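# Budgeting hand-held grippers for a two-handed box and lid task – how many sets, how many spares?

**Agbayani**

We're putting together a purchase request for a small demonstration-collection setup. The task family is hinged containers: open the lid, hold it, put parts into compartments, close the lid. Both hands are used, so each station needs a left and a right hand-held gripper. The recorded demonstrations go to a two-arm cell that we already own, and the arms are outside this request.

What I have so far:

- Two stations, one pair of grippers each
- One spare gripper, unassigned
- Finger pads, no quantity yet
- Props (boxes, trays, small parts), $300
- Storage and a workstation, already covered by another budget line

The target is 1,000 usable demonstrations for the first task and 2,000 across all tasks by the end of the second phase. Purchasing wants a single order in January. A second order is possible but takes a long approval path, so I'd like the consumables right the first time.

Specific points I'm unsure of:

1. Is one spare gripper enough for two stations?
2. How many sets of finger pads should be ordered per gripper?
3. Does the $300 for props look low?

I looked through old threads and found plenty on arms and cameras but very little on the hand-held side.

---

**Petden**

One spare is fine. Pads are cheap, so get a lot of them. Don't forget batteries if your units need them.

---

**Rornex**

I ran the purchasing side of a similar setup, four stations, mostly containers and drawers. Taking your points in a different order.

**Pads first.** Lids are harder on pads than pick-and-place. On a framed lid the operator closes the jaws across a narrow rail and then swings the lid through its arc while the hand changes angle. The pad slides and twists on a squared edge instead of sitting flat on a face. The edge of the pad goes first, and the middle can look new at that point. We replaced pads when the edge lifted or frayed far enough to change where the object sat in the jaw. Our log had a pad set lasting 17 recording sessions on drawers and bins, and well under that on lids. If your sessions are long, plan on the lower side. 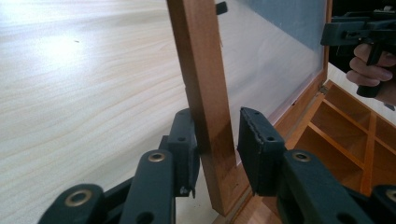 *Page last changed: January, 4:10 p.m. (formatting only)*

The geometry to budget for is a jaw on either side of the lid rail, with the second gripper close by. Three cost items follow from it.

**Fingers.** Order spare fingers as well as spare pads. With a rail between them, the jaws are near the tabletop and the box rim for much of the motion, and the lower edges get knocked. A small nick in a finger is cosmetic. A crack near a mounting hole is a replacement. I would order one full finger pair per gripper plus one extra pair for the shelf. If your supplier only sells fingers with the linkage attached, get the price of that assembly before you settle the number of whole spares, as it can come close to the cost of a gripper.

**Linkage hardware.** Ask for a pivot kit: pins, eyelets or bushings, whatever your model uses. Play in a pivot shows up as jaw position error, and you'll end up throwing away recordings over a very small part. Put it on the same order. It's a minor line and annoying to buy alone.

**Props.** $300 is low for hinged boxes. A cheap box with a thin metal hinge loosens under repeated opening, and once the lid starts to lean differently your later demonstrations no longer match the early ones. Buy at least three of each box, from the same batch if the seller will confirm it. Keep one out of use as a reference. If you want variety, include both plain lids and lids with a clear or frosted panel. Translucent panels are worth having in the set on purpose – they're difficult for vision, and it's better to plan for them than to meet them at deployment. Divided interiors cost more than open ones, so price those separately.

**Spare gripper.** One is enough for two stations if left and right units are identical. Check this with the supplier in writing. If they're handed, one spare covers half your failures and you need two. The spare should be calibrated and labeled when it arrives, not when it's needed.

Also, your targets are in usable demonstrations. Wear depends on attempts. Work out your reject rate from a short pilot and scale the consumables by that.

---

**Agbayani**

Thanks, this helps. Supplier says left and right are the same part number, so I'm keeping one spare. Pivot kits and finger pairs are added. I'm moving the props line up and splitting divided boxes into their own row.

Does anyone have a number for pads specifically on lid work? "Well under 17" is hard to put in a spreadsheet.

---

**Drindska**

No clean number, it depends on the rail. Rounded edges are easy on pads and square ones aren't. We measured it by running one operator on one box until the pad edge lifted, then ordered double what that rate gave us for the whole phase. Took an afternoon. We had a few sets left over at the end, and they went to the next task.

Pads from two different production runs had different thickness on our units, enough to need recalibration after a swap. Ask for one run if you're ordering everything together.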